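Call for Members: Freelance and Contract Workers Advisory Panel

Asodell Workers' Center, Clurkstead

We are looking for people who work in publishing, translation, editing, illustration and related fields, and who are paid by the piece, by the page or by the contract. We want to build a panel of 69 members who will help us prepare a model agreement for freelance workers in book and magazine production. The panel will meet from the winter until August of next year.

In our last survey we received 431 answers from people in the region. Many of them wrote that they have never seen a full written contract for their work. Others have a contract, but it does not say when they will be paid, or what happens if the publisher cancels the project after the work is half done. We read all of these answers with attention, and the call you are reading now comes from them.

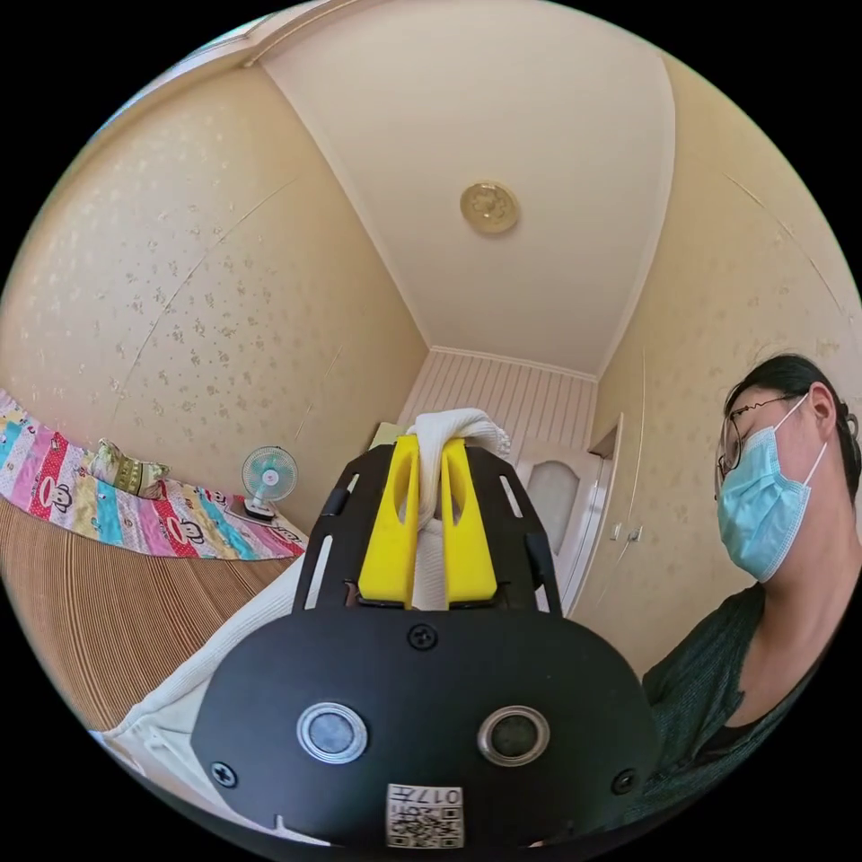 You do not need to be a member of a union to take part. You also do not need to know labor law. Our legal adviser will explain the necessary points at the first meeting, and the written materials will be in simple English. What we ask is that you have done paid freelance or short-contract work in the last two years, and that you are ready to speak openly with other workers about conditions, including rates of pay.

What the panel members will do

Each member joins one working group. There is a group on payment terms, a group on rights and credit, a group on canceled work, and a group on illness and family leave. The groups meet once a month, in the evening, for two hours. Every second meeting is held online, and the others are in our rooms in Clurkstead. Before each meeting you will receive a short text to read, normally four or five pages. Please read it in advance. The discussion goes much better in this way, and the meetings finish on time.

We will also ask you to keep a simple record of your own working hours during one month. The record is for your use first. If you agree, we will put the numbers together with those of other members, without names, and use them in the final report. You can say no to this part and still be a full member of the panel.

What you receive

Members are paid $100 for each meeting they attend, in person or online. We pay by bank transfer in the week after the meeting. Travel inside the region is paid separately when you send us the ticket or receipt. For parents and other people with care duties, we can pay for a sitter during the meeting – please tell us when you apply, so that we can plan the costs.

Page 2 of 3

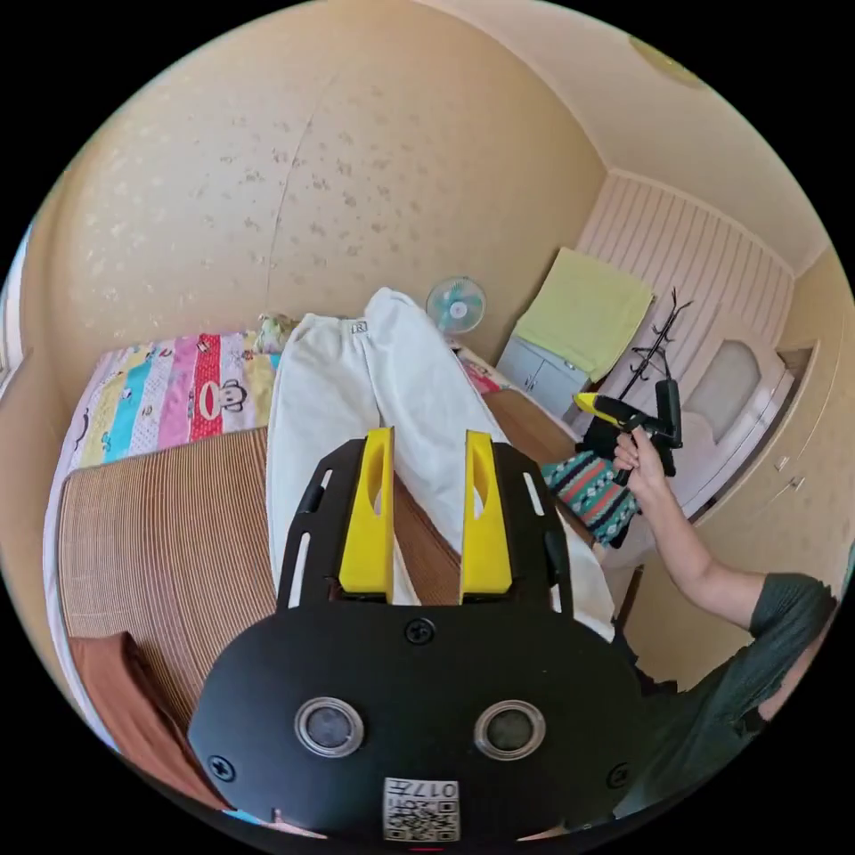 Asodell Workers' Center – Call for Members – p. 2

Who should apply

We would like to have both new and experienced workers. We especially invite translators, indexers, proofreaders and audiobook narrators, who were few in the survey. People who had a staff position before and now do the same work as freelancers are very welcome too. If your first language is not English, please do not hesitate to apply. Several of us in the office are in the same situation, and we are used to speaking slowly and asking twice.

We cannot accept people who at present hire freelancers or decide on their rates, even if they also do some freelance work themselves. If you are not sure whether this rule concerns you, write to us before you fill in the form.

How to apply

Please send us one page, in a letter or an email, with the following information:

Your name and how we can reach you
The kind of work you do and for how long
The working group you prefer, and a second choice
One problem in your contracts that you would like to see solved
Any needs we should know about (access, interpreting, care duties)

Do not send a résumé or samples of your work. We will not look at them. We also ask that you do not send us copies of contracts at this stage, as some of them contain a secrecy clause and we do not want to cause you difficulties.

Applications are read by the Asodell office together with our partner, the Nyanda Translators' Circle. Everything you write stays between these two organizations. We do not inform publishers or agencies who has applied, and the names of members will appear in the report only with written permission.

We will answer every application, also when the answer is negative. If there are more suitable people than places, we will keep a waiting list – in such a long project it happens that members have to leave, and then we call the next person.

Questions can be asked by telephone in office hours or at the front desk on Clononier Street, where paper forms are available in large print.

Posted October 20, 2024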